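Section 4: Preparing the work surface

The Patdale sorting table has a plain pale top. Small parts show up well against it, but so do dust and fingermarks, and it should be cleaned and checked at the start of every session. Allow ten minutes the first time.

4.1 What you need

Two lint-free cloths
The bottle of Cledura surface cleaner supplied with the table
A straight edge, 300 mm or longer
Masking tape

Caution: Do not use scouring pads or any cleaner containing acetone. Both will dull the finish, and a dulled top is not covered by the warranty.

4.2 Clearing and cleaning

1. Take everything off the top, including trays, labels and offcuts of tape.

2. Lift off old tape slowly, pulling it back flat against the surface. If it leaves glue behind, lay a damp cloth over the spot for a few minutes and try again.

3. Spray the cleaner on to a cloth -- never straight on to the table -- and wipe from the back edge towards you.

4. Dry with the second cloth. Leave the top for five minutes before putting anything on it.

Note: The cleaner is sold in refill packs, part number 1103. The older refill, 1001, may still be used up on this table.

4.3 Checking the top

5. Lay the straight edge across the table from left to right, then from front to back. Crouch down and look along it. If you can see light under the middle, go back to Section 3 and adjust the feet.

6. Run your palm over the whole area. Grit caught under a tray will scratch.

7. Look over the working area once more before any parts go down. It should be one even off-white, with no marks or scraps left on it.

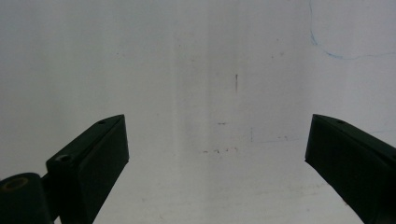
4.4 Marking out

8. Tape the outline of each tray position. Keep the tape at least 50 mm in from the edges.

9. Write the tray number on the tape, not on the table.

Note: Ink from marker pens does not come off the finish. For a stained top, order replacement panel 3430 and see Section 9 for fitting.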